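4.2 Hinge Estimation and Contact Planning

The perception module, Fereo, receives one color view from the head camera and returns a hinge axis, a lid plane and a deck plane. Laptops are a hard case for it. A dark screen acts as a mirror, and the reflected keyboard supplies strong parallel edges that belong to neither plane. In the first version, 14 of the 473 logged attempts were stopped because the lid plane had been fitted to the reflection and tilted toward the camera.

We now fit the deck first, using the border of the keyboard recess, and restrict the lid search to planes that share the hinge line. Edge segments inside the screen are given zero weight. Scratches and cracks in the glass fall under the same rule, so no separate damage detector is needed.

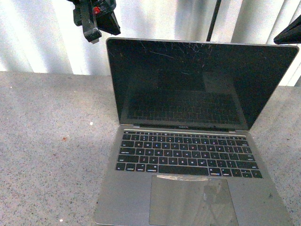

Figure 2. Head camera view with the gripper near the upper left corner of the lid, laptop open, screen dark.

The contact planner, Pellell, takes the two planes and proposes fingertip positions along the outer rim of the lid. Candidates near the corners are preferred — the moment arm about the hinge is longest there — but each must clear the glass by a fixed margin. The planner holds the fingertip above the rim until three consecutive estimates of the hinge axis agree. It then hands over to the compliant controller described by Veloso in the Nogueira report, which we use without changes.

With the shared hinge constraint, 421 of the attempts replayed offline gave a valid contact on the first proposal. Most of the others failed on the margin test, and the planner moved to the next candidate along the rim.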